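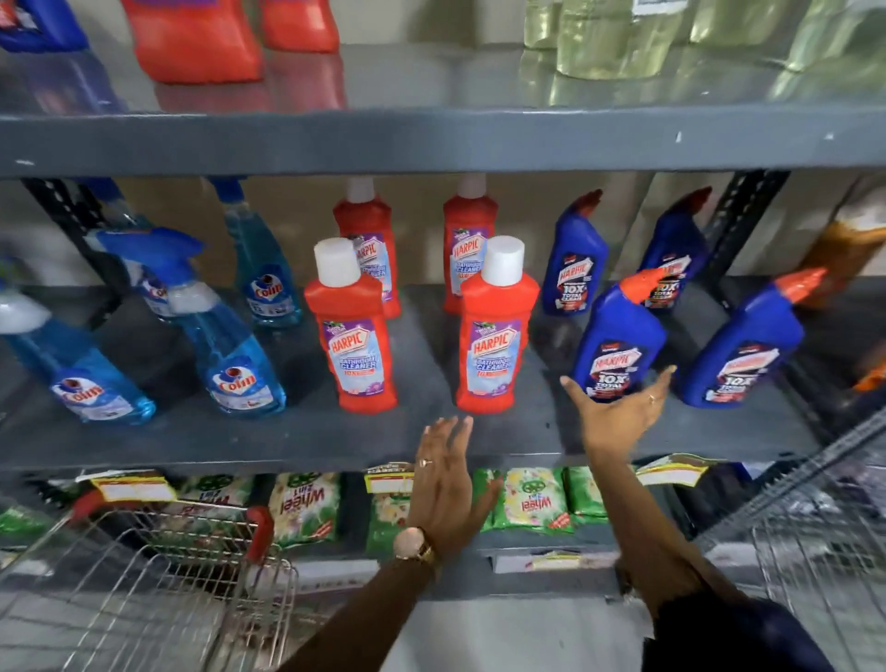 Varus Store is looking for shelf staff, household cleaning section

We search for two persons to take care of our aisle with cleaning products and detergents. The work is part time, morning shift, and starts in November.

Your tasks:
Fill the shelves with glass cleaner, bathroom cleaner, toilet cleaner and washing powder
Bring the bottles to the front and turn the labels to the customer
Keep each brand in its own place — customers often return a Harpic bottle between the Colin ones
Check that the price labels on the shelf edge are correct
Collect the shopping baskets left in the aisle

You should be able to stand and bend for several hours, and to lift full cartons. Experience in a store is welcome but it is not necessary, we will teach you everything in the first week. Please tell us if your skin is sensitive to cleaning products.

We offer a written contract, paid breaks and a staff discount.

Please bring a short application to the service desk and ask for Magdy Hajji, or leave it in an envelope with the reference 696. Last day to apply is Sep 10, 2022.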